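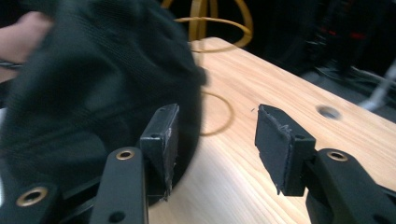
Why does my gripper drop fabric after it has closed on it?

Usually the pads have lost their grip on the cloth, either from wear on the contact faces or from the fingers no longer closing square to each other. Check the pads before you touch the force setting.

Posted by Leanne Fairclough, November 2025

Thanks for having me, I've been reading this forum for ages and finally have a problem worth posting. We're a small shop and we use a two-finger gripper to pick up pieces of dark mesh fabric, one at a time, and move them to a folding table. We bought it through Nundard, and for the whole first stretch it behaved beautifully. Then sometime in April it began letting go. It closes, it starts to lift, and partway up the cloth slides out from between the pads and lands in a heap. The controller thinks everything is fine, so it carries on to the folding table and places nothing at all, very carefully!

I raised the closing force, and that helped for a little while. Then it got worse than before, and now I'm finding little black crumbs on the table. The pads are scuffed on their faces and the material is peeling at the front edge of the right one, with a thin strip hanging down from the tip. The left one is frayed along its lower corner. I don't know how much of that is normal. My husband says to glue the strip back down and get on with life. Is he right, or should I be buying pads? And is there a way to make it notice that it has dropped something?

Wurnance

Oh, I feel for you, I went through this with heavy knits and it nearly drove me up the wall. Please don't glue it. A glued patch dries hard and slick, and then you've got one spot that grips and one spot that skates, and the cloth twists on its way out.

Some scuffing is fine, and a slightly dull face often holds better than a brand new one. Peeling is different. Once the material is lifting at the front edge, that flap folds under when the fingers close, so the pads meet on the flap and the rest of the face hardly touches the fabric. Turning up the force just tears the flap further, and I suspect that's where your crumbs are coming from.

Here is what I'd do, with the power off and the air bled down if yours is pneumatic (mine is, and I have a scar to remind me). Take both pads off, even if only one looks bad. Clean the finger faces underneath, put the new pair on, and then close the fingers by hand if your model allows it, with a strip of plain paper between them. Tug the paper at the top, the middle and the bottom. It should drag the same everywhere. If it slips out easily at one end, the fingers aren't square, and your new pads will wear just like the old ones did. Look at the finger pivots for play while you're there. Then set the force back to whatever it was before April and work up slowly from that.

I swap pads every 2,000 picks on mesh and keep a tally sheet taped inside the cabinet door. It used to be 1,000 when I was running the force too high, so that gives you some idea what the extra squeeze costs.

Rullus

Buy pads. Ours go through Tang, part 212 in their catalog, but measure yours first because they may not fit.

Tang_fan_no_more

Agree with Wurnance on nearly everything, and I'll add a bit on the drop detection. If your controller reports finger position, read it again after the lift and compare it with the reading you get when the fingers close on nothing. With thin mesh the difference is tiny, so it can be fussy, and worn pads throw it off as well. Take a fresh empty reading every time you change them. We ended up adding a cheap optical sensor above the folding table and having the cell stop if it doesn't see cloth within 5 seconds.

One more thing, and please forgive me if you know it already. When it stops on a dropped piece, don't reach in and tug the cloth out while it's still powered. Dark fabric hides the fingers very well, and a controller waiting for a retry can close on you the moment the fault clears. Lock it out first, every time, even when you're in a hurry and it's only one piece.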